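From the Shared Kitchen: Loading the Dishwasher

The newsletter of the Barkolwood house, October

Many of you have asked me how the plates should stand in the dishwasher, so I have decided to write it once, for all floors. The big cream-white plates are the difficult ones. They are wide, and when two of them lean on each other, the water does not reach between them.

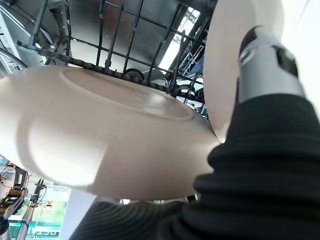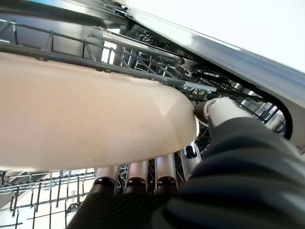
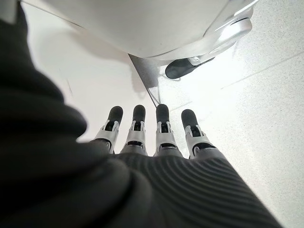 My advice is to begin with the plates and leave the cups for later. Put each big plate between the wires so that it stands almost straight, and keep one space free before the next plate. Please hold it by the rim and let it down slowly. The coating of the wires is already damaged in the old machine on the second floor, and the repair by Mollar did cost us 369 euros, which we would have liked to spend on new pans.

Before you close the door, please turn the spray arm one time with your finger. If it touches a spoon or a handle, move that thing to another place. I forget this step myself more often than I want to admit.

For the tablets, we have changed to Clido. One tablet is enough also for a full machine. The box is in the cupboard under the sink, and the salt is behind it.

The short program is good for glasses, but for plates with dried sauce I recommend the long one, started after 9 in the evening. Whoever comes first to the kitchen in the morning is kindly asked to empty the lower rack before the upper one, so that water from the cups does not drip on the dry plates.

Small plates that do not belong to any floor are now on the shelf by the window. Please take back yours before the end of the month.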